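Good Habits at the Bin: Our House Rules for Picking Cells, Second Edition

Monday, February 21, 2022

Many of you wrote back after the last newsletter asking when the new house rules would finally be ready, and I am very happy to say they are up on the shared drive and pinned by the door in Povton as well, for those of us who still like paper. It took longer than I promised (sorry!), mostly because every time I thought we were finished, someone stopped me in the hallway with a perfectly good point, and back to the draft I went.

The first edition ran to 14 rules and was written when we had a single arm and everybody who used it sat within shouting distance of everybody else. We now have 3 cells between Povton and the Grakadport site, people come and go between them all week, and things that used to be settled by leaning over and asking need to be written down. The new edition has 9 rules. I'd encourage you to read all of them, but let me talk you through the ones that got the most discussion, as I suspect they'll get the most grumbling too.

Rule 1 is about the bin. It gets clamped before the arm is switched out of hold, every time, even for a quick try. A bin that has crept a finger's width during a long run will spoil a day's work without anyone noticing, and we've had that happen more than once. Put tape corners on the table where the bin belongs, so whoever has the cell after you can set it back in the same spot, and leave the tape alone when you clean. If a corner lifts, replace it that day. The tape costs next to nothing, and the afternoon you spend re-teaching positions costs a good deal more!

Rule 2 covers what goes in. We want mixed loads that resemble what people really own — hard things and soft things, shiny things, see-through things, things with straps and loops that catch on their neighbors. Please don't fill a bin with five of the same box and call it a test. Write the contents on the run sheet before you start, in plain words, and if something gets swapped halfway through, that's a new sheet.

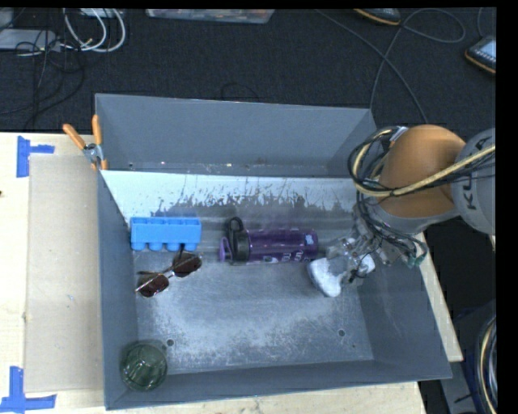

A mixed load in the clamped bin, with the gripper down at the right and a blue block, sunglasses and a purple bottle along for the ride.

Glass needs a word of its own. We had a long back-and-forth about whether to ban it outright, and in the end we decided to keep it, because see-through objects are exactly where our vision software struggles and we'd only be fooling ourselves by leaving them out. So glass is allowed, with eye protection on for anyone inside the tape line, the slow speed setting selected, and a brush and pan within reach. Chipped pieces go straight in the sharps box. The same goes for lenses of any kind, please.

Rule 4 is the cable rule, and it's the one I feel strongest about. Anything running along the arm needs enough slack for the full reach and a tie at each joint, and you check it by jogging the arm slowly through its farthest positions while you watch the cables and leave the screen alone for a minute. On the floor, anything that crosses the walkway goes under a cover. Coils belong on the hooks when the day is done. I know, I know, we all mean to do it.

Rule 6 says the teach pendant stays where the person running the cell can reach it without stepping over anything. During a run, that person does nothing else. If the phone rings, pause the arm first and then pick up. Lorenz Mayrhofer went through the old run sheets for us, all 195 of them, and marked each one where the note said something like "stopped late" or "hand near bin." His marks are the reason this rule moved up the list and got its own training session.

Rule 8 is cleaning, and it's a short one. Wipe the bin floor and walls at the end of your slot, and check the fingers of the gripper while you have the cloth in your hand. Residue changes how things slide, and the next team deserves to know what surface they're starting from. If you leave it as it is on purpose (some of the Pană trials call for exactly that), say so on the sheet.

A few of you asked whether any of this replaces the formal risk assessment. It doesn't. The assessment for each cell still has to be done, signed and redone whenever the tooling changes, and the house rules sit on top of it as our everyday manners — the things a good colleague does between the big reviews.

Training slots are open to everyone, including our friends from Osta who share the Grakadport cell. Reply to this newsletter with the days that suit you and I'll find you a place. We'll go over the rules again in June, so keep your complaints coming until then, preferably in writing and preferably with a suggestion attached.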